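ZOVDALE — The town's longest-running argument entered its 13th year this September, when the council voted to put off, once again, deciding what to do about the clock on Tremevska Street.

The clock has four faces. They have never agreed with each other, and residents have long since picked sides. People who live uphill go by the north face, which runs fast. The bakery goes by the east face. The bus company goes by none of them, and sometimes, its passengers say, by nothing at all.

On the table this time was an offer from Lazaridis, a repair firm two valleys over, to fix the works for a sum the council described as "under discussion" and everyone else in the room seemed to know was 2000. The offer had drawn 150 written comments, which is more than the new sewer line got, and the sewer line goes under people's houses.

"I've been early for everything since I moved up the hill," said Marina Athanasiadis, who spoke first and asked that the north face be left alone. "My dentist loves me. I don't want to be on time. On time is when the waiting room is full."

Aliki Balaskas, who owns the bakery, said she would support a repair so long as the other three faces were corrected to match hers. She was asked whether hers was right. She said it was right for bread.

Council member Manolis Christodoulou tried to move things along by reading the repair estimate aloud, including the part about bearings. This took until 8:40 by the wall clock in the meeting room, or 8:52 if you were looking out the window.

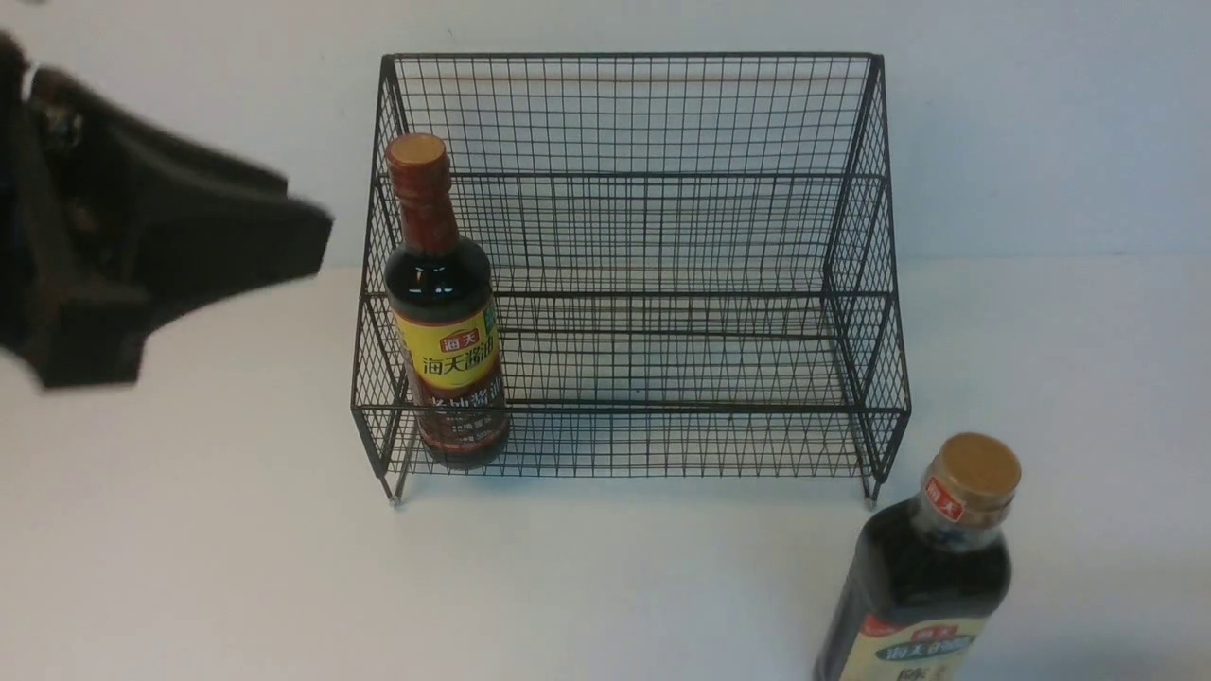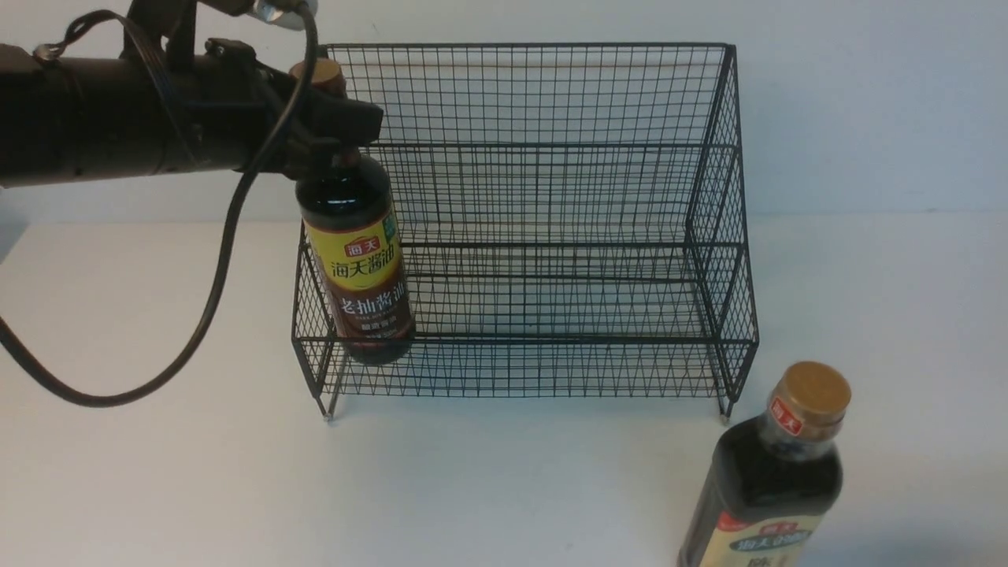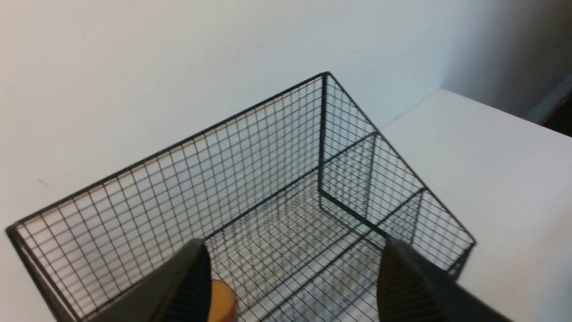
Black wire mesh, all three; soy sauce in the second.

The closest the evening came to a result was a motion from Achilleas Rallis to repair one face and see how people felt about it. The motion was seconded. It then ran into the question of which face, and was unseconded, a word the minutes now contain and which the town clerk, Tia Birkett, says she will defend.

Birkett also read out a letter from Zelex, the company that holds the street lighting contract. Zelex would like it known that the lights on Tremevska Street are not tied to the clock and never were, and that it would appreciate an end to the phone calls. The lights come on when it gets dark. Several people in the back row looked unconvinced.

Rallis, who grew up in the apartment directly behind the west face, told the council that his family had only ever seen the time backward. He offered this as background. Christodoulou thanked him and asked whether the family had an opinion on the bearings, and Rallis said his mother did but that she was at home and would rather not be called after nine, whichever nine that turned out to be.

There was a short exchange about the chimes. The clock is supposed to strike on the hour and has lately been striking at what Balaskas called "moments of its own choosing." Athanasiadis said she liked the chimes. A man near the door said he liked them too, just fewer of them, and after midnight none.

The vote to postpone passed 3 to 2. Lazaridis has agreed to hold its price through the winter, though a note attached to the estimate points out that bearings do not get cheaper while people talk about them.

Written comments are still being taken at the clerk's window, which is open mornings until noon. Birkett goes by the clock on her own desk. She has asked that anyone planning to come at the last minute come a little before it.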